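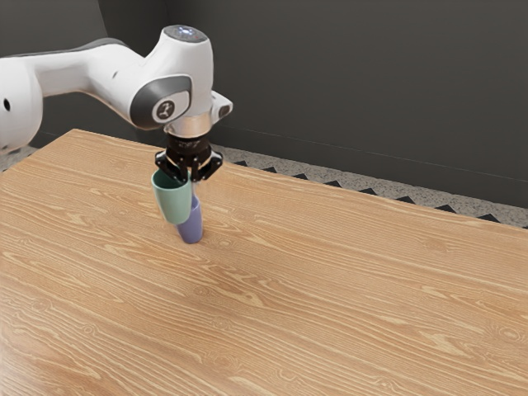

A green cup held above a purple cup on a wooden table.

Borrowing cups for your event: frequent questions

Parnon lends reusable cups to schools, clubs, neighbors and small festivals in Flisach and in the villages near it. Please read this page before you write to us. Many of the answers are already on it.

Who can borrow the cups?

Every person or group who organizes an event in our area. You do not have to be a member of Parnon. If your event is outside of the area, we can still lend, but then you must pick up and bring back the cups yourself.

How many cups do you have?

In total we have 412 cups. They are stored in crates, and one full crate holds 100 cups. If you need only a few, we can also give you part of a crate.

How many should I order?

This depends on how long your event is and if you can wash during it. For a dinner where people sit, one cup for each guest is usually enough. For an outdoor party in the afternoon we advise two for each guest, as people put their cup down somewhere and take a new one. If you serve both coffee and cold drinks, tell us this in your message and we will help you to calculate.

Does it cost something?

The loan itself is free for schools and for non-profit groups. Private persons and companies pay 10 cents per cup. Everybody pays a deposit, which we give back when the cups are returned and checked.

Can I choose the color?

You can tell us a wish, but we cannot promise it. The colors are mixed in the crates and we do not have the time to sort them for each loan. Some organizers like to use one color for the children and another for the adults. If this is your plan, please sort them yourself after the pickup.

Can the cups be used for hot drinks?

Yes, for coffee, tea and soup. Please do not put them in the microwave or in the oven, and do not place them directly on a grill.

Where do I pick them up?

At our storage room in the Kukance building, side entrance. There is a ramp, so you can come with a hand cart. Parking in front of the door is allowed only for loading. We will send you the pickup hour by e-mail together with the confirmation.

Can you deliver?

Inside Flisach, yes, if you order at least one full crate. The delivery is made by Ochoa, a small transport firm, and you pay the driver directly. Please be present when the cups arrive. The driver is not allowed to leave them on the street.

Do I have to wash the cups before I return them?

No, but they must be empty and rinsed with water. Please do not return them with rests of food, napkins or cigarettes inside. We wash all cups in our machine after each loan, also the ones which look unused.

If you wash them at your event for a second use, let them dry completely before you stack them. When damp cups are stacked they stick together and take a bad smell.

Two cups are stuck together. What can I do?

Put the outer cup in warm water for a moment and fill the inner one with cold water. Then turn gently. Please do not use a knife. If it does not help, return them as they are and we will not charge you for this.

What happens if some cups are lost or broken?

We take the price of the missing cups from your deposit. The price is written in the loan form. Small scratches are normal and you do not have to pay for them. Please put broken cups in a separate bag and return them too, because we count also these.

Can we print our logo on the cups?

We are sorry, this is not possible. Stickers are also not allowed, the glue is very difficult to remove. You can hang a sign at the place where the drinks are served.

How early should I reserve?

For most of the year two weeks are enough. In May there are many school parties and weddings, so for this month please write to us as early as you can.

What if my event is cancelled?

Write us a short message before the pickup and there is no cost. If the cups are already with you, just bring them back in the closed crates. You will receive the full deposit.

I did not find my question.

Please use the contact form. We answer in the evenings, and sometimes it takes a few days.

Last updated: December 2020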